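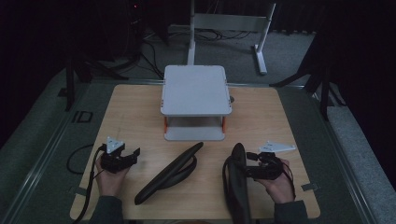
Two-tier stand on the birch-look top, the two long curved pieces laid out in front.

19/10/2022, bench notes, stand + curved pieces

Main job today: sort out a sequence for the Endum stand kit that a new person can follow off one sheet. Still too many steps. Old sheet from September has the curved pieces going on before the stand is squared up, which means you end up working around them the whole time. Swapped the order.

Sequence as of now:

1. Wood top down on the gray platform, push it up against the rail, check it doesn't rock
2. Stand toward the back, middle. Base plate flat, upper shelf level
3. Both orange supports at the front, check they're upright before anything gets set on the shelf
4. Curved pieces out in front, ridge up
5. Offer up left piece, then right. Don't force

Step 3 is where the time goes. If one support leans even slightly the shelf sits crooked and you don't notice until you sight along it from the front. Put a square on it. The small one, not the Grilleck one, that's too tall for the gap.

Ran the whole thing 10 times. 5 clean with no rework. The rest mostly the right hand curved piece rolling away when you let go of it, it really wants to go off the front. Tried laying it more upright, a bit better. Tried a strip of masking tape as a stop, better again but leaves gunk on the wood. Want a proper rest for it, felt-faced maybe.

Best run 51 seconds. Not chasing speed yet, just writting it down.

Table notes

- Wood top marks easily. Found two new dings near the front. Felt pads under anything heavy from now on please
- Cable on the left side of the platform keeps creeping toward the work. Clip it to the rail, there are clips in the Bradetti bin
- Keep the back right of the top clear, you need finger room there to turn the stand
- Wipe down w/ the dry cloth only. Someone used the spray and the grain came up fuzzy in one corner (sanded back with 300 grit, ok now, leave it alone)

White stand: third one we've had and the best fit so far. Gap between the tiers finally tall enough to get a hand in. Orange corners on the shelf are good for lining up by eye, keep those on the next one. I'd like the base plate slightly wider, it slides if you bump it. Non slip sheet underneath would probably do, cheaper than reprinting.

Curved pieces: the surface picks up every bit of sawdust. Lint roller. Also need a mark on the ends for left and right, I mixed them up twice and had to start over. Paint pen, silver, underside so it doesnt show.

Langat order: still nothing on the spare supports. Chase again. If they can't ship we print our own, file is in the shared folder under the old name.

To do

- felt rest for right piece
- L/R marks
- non slip sheet, cut to base plate
- retype sheet with new order, bin the September one (there's a copy taped inside the cabinet door, get that too)
- more runs once the rest is made, same order, no tape

Left everything set out on the bench, pls don't move the stand before I've traced round the base plate.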